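Drutville 384: anyone doing the full distance this year?
Cycling > Events and Sportives > Long rides

gravelpants
Posted 15 Aug 2026

So I did a thing and signed up for the Drutville 384. It's 384 km, one day, no drafting cars, and my longest ride before this was a little over half that. I've got until December to get in shape and I'm equal parts thrilled and sick to my stomach. Who's in? And more to the point, what are you doing about food? The Fehr climb comes so late in the route that I'm scared I'll hit it with nothing left.

slowtwitch_mama
Welcome! I rode it last year and loved it (mostly). My advice on food is to eat before you think you need to and stop pretending gels are a meal. I had rice cakes, a cold baked potato with salt, and a ham sandwich I bought at the second control. That sandwich was the best thing that has ever happened to me. The Fehr is long but it never gets really steep, so just sit down and spin.

Bonk_Again
Going to disagree on the Fehr. The top section is steep, I don't care what the profile says, and with 300 km in your legs it's brutal. Put the biggest cassette on that your derailleur will take. I walked part of it and I'm not ashamed.

slowtwitch_mama
Okay fine, the last bend before the top is steep. One bend!

Bonk_Again
It's more than one bend and you know it.

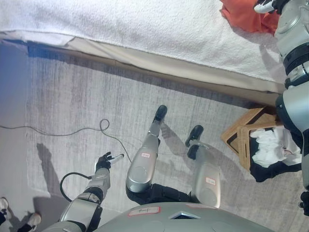 Re: Drutville 384, lights and tires

tubeless_or_bust
Can we talk about lights? It's a December ride, so you'll be in the dark at both ends. I run a Biltum up front and it's fine on the middle setting. The 500 lumen one is plenty on the river road, but on the descent off the Fehr I wanted more. Carry a spare and don't count on one battery for the whole day.

gravelpants
Oh no, I hadn't even thought about coming down in the dark. Is the road surface okay? I was going to use my 28s.

tubeless_or_bust
28s will do it but you'll feel every crack between the dam and the third control. I'd go 32 if your frame has room. Bemo makes a nice one that rolls well and I've had no flats on mine so far — now I've jinxed it.

Bonk_Again
Had a Bemo split on me at 40 psi, never again. Also, everybody obsesses over tires and then shows up with a saddle they've had for 3 weeks. Ride your saddle first.

chainwhip
Is the time limit still the same? The page for this year only lists the start and I'd like to know before I pay. I'm slow and I stop a lot (coffee).

slowtwitch_mama
I haven't seen it changed, but email them and ask. They wrote back to me the same evening last time.

gravelpants
Thanks, all. Wider tires and a second light are on the list, and I'm going to try the potato thing on my long ride tomorrow. chainwhip, if you do sign up I'm slow too, so come find me at the start and we can stop for coffee together!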